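Festmont House Residents' Association
Minutes of the Kitchen and Common Room Meeting
September 26, 2020

Siham Ait Brahim opened the meeting a few minutes late, as the kettle was still going, and thanked everybody for coming down on such a wet evening. The minutes of the last meeting were read and accepted, with one correction – the new shelf went to the Trunthorpe landing and not the Tinthorpe one.

1. Money in hand
The kitchen fund stands at $657. Siham was pleased to say that the bake table did a good deal better than any of us dared hope, and she passed on warm thanks to everyone who baked, bought, or simply carried trays up and down the stairs. We agreed to keep $200 back for repairs through the winter.

2. The microwave
We then came to the item most people had come for, and it took up the better part of the evening. The white Midea is now on the white table, with the power strip lying to the left of it, and there was general agreement that the kitchen counter feels twice as big without it. Siham reminded us that the power strip is there for light things only, and that the microwave should have a wall outlet to itself. A good many kind words were said about the microwave, which has warmed more soup than any of us could guess at, and it was agreed to keep it for as long as it goes on working.

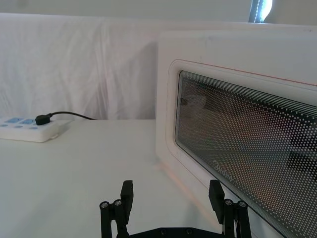 Ait Ali asked whether people could please cover their food, every time and even for half a minute, as it is no fun at all scraping somebody else's tomato sauce off the ceiling of the oven before breakfast. This got a round of applause. After some friendly back and forth about paper towels and upturned plates, we settled on buying two plastic covers, one of them to be kept for fish.

Agreed: whoever spills, wipes. The turntable gets a proper wash in the sink once a week, and the door is to be cleaned with a soft cloth and dish soap, never the scouring powder.

3. Cords and outlets
It was suggested that heaters and the toaster should stay off power strips altogether, and nobody spoke against it. Siham will write out a card in large letters and tape it up by the kitchen door.

4. Shared cupboard
Please put your name on jars. There was a long and very good-natured talk about the honey, and it was left there.

5. Next meeting
To be held in October, in the common room, with the date to go up on the board. Soup will be provided – bring your own bowl.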